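Section 4. Teaching the two-arm station by remote control 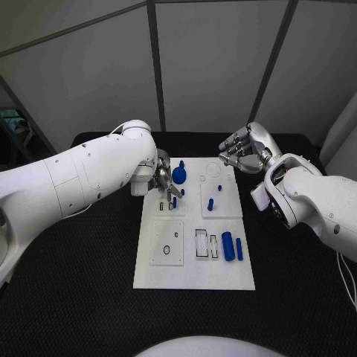 4.1 Before you start

This section explains how to record a peg and part task on the Kragh two-arm station with the Bolberg hand controllers. It is written for the operator who already finished the calibration in section 3. If the calibration is older than one working shift, please repeat it first.

You need the white work board, the set of blue parts, the black mat and two persons. One person wears the controllers and is called the operator. The other person stays at the stop button and is called the observer. The observer does not leave the place while the arms have power.

CAUTION: Do not reach over the table when the arms are enabled. If a part falls, say "stop", wait for the observer to press the button, and only then pick it up.

4.2 Preparing the board

1. Lay the mat flat. A fold under the board will tilt it, and the fingers will then touch the board before they touch the part.
2. Put the board on the mat near the centre of the table, so that both hands can reach it.
3. Stand the parts on the board in the start position given on your task card. For task 1021 the pegs and the thick and slim cylinders stand upright, and the gear lies with its knob up.
4. Check the cables on both arms. They must hang free, with enough length for the wrist to turn.

Note: Small differences in the start position are welcome. Move the parts a little between recordings, but keep each part in its own area of the board.

4.3 Taking control of the arms

5. Put on the controllers and sit with your elbows supported. Most operators get tired in the shoulders first.
6. Open your hands completely and hold them still until the tone sounds. The robot hands will open too.
7. Close your left hand slowly. If the left robot hand does not follow, or the right one moves, release the foot pedal and go back to step 6.
8. Bring the right hand above its corner of the board and let it rest in the air with the fingers slightly bent. In task 1021 it waits there during the left-hand part of the work.

4.4 Recording a demonstration

9. Press the pedal to the first click. The recording begins.
10. Move the left hand above the first peg with the fingers pointing down. Come from above and not from the side, or you may push over the neighbouring peg.
11. Pinch with the fingertips. Stop closing when the force bar becomes yellow. The limit is set to 700 on the Gokeck scale and we ask you not to raise it.
12. Lift straight up, move to the target and lower the part. Make a short pause before you release – the software uses this pause to divide the movement into steps.
13. Press the pedal again to finish, then mark the recording as good or bad on the screen.

Note: A correction in the middle of a movement is allowed. If you miss a hole and find it on the second try, keep the recording and mark it good. If the part falls on the mat, mark it bad.

CAUTION: Never release the pedal halfway to rest your hand. The arm keeps its last position, and it can make a fast movement when you press again.

4.5 If something goes wrong

The fingers close but the part slips: clean the fingertips with a dry cloth and repeat step 11.
The hand shakes above the board: lower the speed setting by one level.
Message 3877 on the screen: one controller has lost its signal. Press stop, change the battery and start again from step 6.

For other messages, write to Harriet Van Dusen at the Brerner service desk and attach the log file. Questions about the task cards go to Tsion Tekleab.

Last change to this section: 2019-04-14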